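Home | Notebook | Kiln log | Suppliers | Contact

Feb 24, 2019

Glaze tests, batch 9

Sunday in the workshop with the heating off, so this is being typed in gloves. Opened the small kiln this morning and it's a mixed bag. The Fellham clay tiles came out fine, all of them, but the Irker white has crawled again on anything thicker than a double dip. I'd sieved it twice! Mireille thinks it's the bone-dry tiles I used last time and I think she's half right, but these were bisqued properly, so I'm now blaming the zinc.

What I changed from batch 8: swapped a bit of the china clay for calcined, let the bucket stand overnight, and brushed the tiles down before dipping (forgot on the first row, so ignore that row). The calcined version is better. Still crawling at the rims, though it heals over in the middle and you get a lovely soft surface there, a bit like soap.

The green is a different story - it's much too dark. I wanted the washed-out copper green off the old Dodorberg jug and what I've got is wine bottle. I'll halve the copper and try a spoonful of tin with it. Majdi Qaisi says to leave the tin out and just fire slower. We'll do both and see who buys the biscuits.

Pink next, and I'm quite excited about pink. Chrome and tin, tiny amounts, and it needs calcium or it goes a sad grey (ask me how I know). The order from Campbell is for toadstool garden pots, so I need a proper red for the caps and a paler pink that still looks like it belongs next to it.
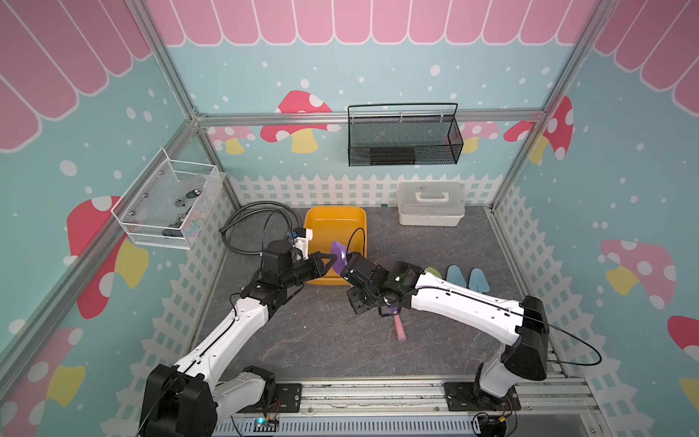 Colour pairing has been bothering me more than the chemistry. I keep putting red next to cream and it looks like a butcher's apron. Red and pink toadstools on pale teal, with the white spots and the stems in a weak yellow, is much nearer what I want, so I'm mixing a teal slip for the backgrounds and dropping the cream altogether. Spots in wax resist first, then trailed slip if that's too fiddly.

To do: reweigh the frit, label the buckets (Mireille, please, a date on the lid as well), order cones before March.

2 comments | 328 views | Share

Recent entries
Glaze tests, batch 8
Why the big kiln trips the fuse
Wax resist on curved pots
Reclaiming the Fellham scraps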